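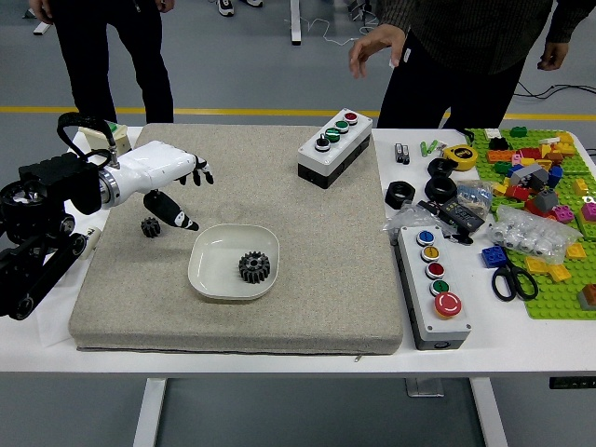

Two black gears, the larger one in its bowl.

Mon 14 December

My father's kitchen clock stopped in February, and it took me until this week to open it. I was a little afraid of it. It is a Kirkegaard, the kind with a yellow face that many families in Tatidport had over the stove, and he wound it each Sunday after lunch with a key which he kept in the sugar tin. When he died my sister took the table and I took the clock. For ten months it hung in my hallway and showed twenty past four.

I have no training in clocks. I learned from a book I borrowed from the library in Skirisau, and from Carol Inskip, who repaired watches before her eyes became weak and who lives two floors under me. She would not touch the clock herself. She sat on my kitchen chair with her tea and said "no" when I reached for the wrong screw, and this happened often.

The first evening I only took off the back and looked. In my language we have one word for "gear" and for "small wheel", so for me it is always a little bit a toy. The wheels were covered with a brown grease that smelled like an old cupboard. Carol told me that people put cooking oil inside their kitchen clocks, because the bottle was near. I am quite sure that my father did this. He also put it on door hinges and once on my bicycle.

To clean everything I needed three evenings. I put each part in its own saucer, and when I had no more saucers I used egg cups. I wrote numbers on pieces of tape. On the second evening I lost a pin and found it in my sock. The new spring I ordered from Stokus cost me 20 with the postage, and it came in a box big enough for shoes.

On Saturday we closed it and I turned the key. It went for 10 minutes and stopped. Carol said to level it on the wall, so I put a folded bus ticket under one corner, and since then it goes. It loses time, maybe a few minutes in a day. I correct it in the morning when the coffee is cooking.

I had forgotten how loud it is. The first night I closed the bedroom door, and then after an hour I got up and opened it again.

Next I want to try the barometer, but Carol says I should wait for spring, and the glass is cracked anyway.

374 views | 60 likes | Share this post

3 comments

Marit
We had the same clock but with a green face! My mother wound it too much and that was the end of it.

tobias_w
Which oil did you use in the end? I have one that squeaks.

Author
Real clock oil, a very small bottle. Carol would not let me in the kitchen cupboard.

We use cookies to remember your settings. Accept | Read more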